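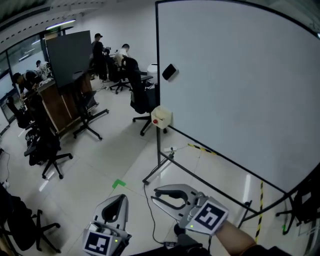
Figure 14. Mobile whiteboard in a shared work room, with floor tape, power strip and cable run.

SECTION 4: PLACING AND USING THE MOBILE WHITEBOARD

Read this section after the board has been assembled and all bolts have been checked (Section 3). It covers moving the Tovum board into a shared room, setting it in its working position, and keeping the floor around it clear.

4.1 Choosing a position

1. Pick a spot on a hard, level floor. Tile, sealed concrete and vinyl are all suitable. On carpet the casters drag and the board is harder to turn.

2. Leave a walkway between the board and the nearest desk. People working at the desks should be able to push back their chairs without touching the frame.

3. Check the light from the windows. If glare makes the writing hard to read from the desks, turn the board a little until it clears.

4. Keep the board out of doorways and away from fire equipment.

4.2 Marking the floor

Floor tape makes it easier to put the board back after it has been moved. Figure 14 shows two kinds: yellow-and-black hazard tape running beneath the board, and a green L-shaped marker on the tiles.

1. Sweep the floor and wipe it with a damp cloth. Let it dry fully before taping.

2. Roll the board into position and lock the casters.

3. Put down hazard tape where you want people to notice the edge of an area. Press it flat with your palm, working from one end to the other.

4. Use a plain color for corner marks. Two short pieces set at a right angle are enough for each corner.

5. Roll the board away and back again. If a caster catches on the tape, press the tape down again or move it.

Note: Replace tape when the ends start to lift. Old adhesive comes off tile with warm water and a plastic scraper - do not use a metal blade.

4.3 Moving the board

1. Take the eraser and any loose markers off the board.

2. Unplug anything that runs from a power strip near the frame, and lift the cable out of the way.

3. Unlock all casters.

4. Hold the frame at both sides, at about waist height, and push slowly. For the large board, use two people.

5. Lock all casters again before anyone writes on the board.

CAUTION: The splayed legs reach out past the face of the board. Watch your feet, and watch the legs of nearby desks when turning.

CAUTION: Do not roll the casters over a cable. Lift the cable clear or take another path.

4.4 Power strips and cables

1. Place the power strip near the base of the frame but clear of the casters.

2. Lead the cable along a wall where you can. Where it has to cross open floor, fit a low cable cover (part 212).

3. Do not tie cables to the legs. A tied cable will be pulled when the board is moved.

4. Do not use the strip if the casing is cracked or the cable is worn.

4.5 Everyday use

Use dry-erase markers only. Store the magnetic eraser in an upper corner, where it stays out of the writing area. Wipe the surface at the end of the day; ink left for more than 20 days may need board cleaner. Spray the cleaner on a cloth and wipe from the top down.

Do not lean on the board or hang bags on the frame. Small items mounted on the side of the frame should sit low and must not stick out into the walkway.

Check the caster locks and frame bolts every March, and again after any move to another room. Replacement casters are sold in sets of four under order number 2697.

Continue with Section 5, Cleaning and Storage.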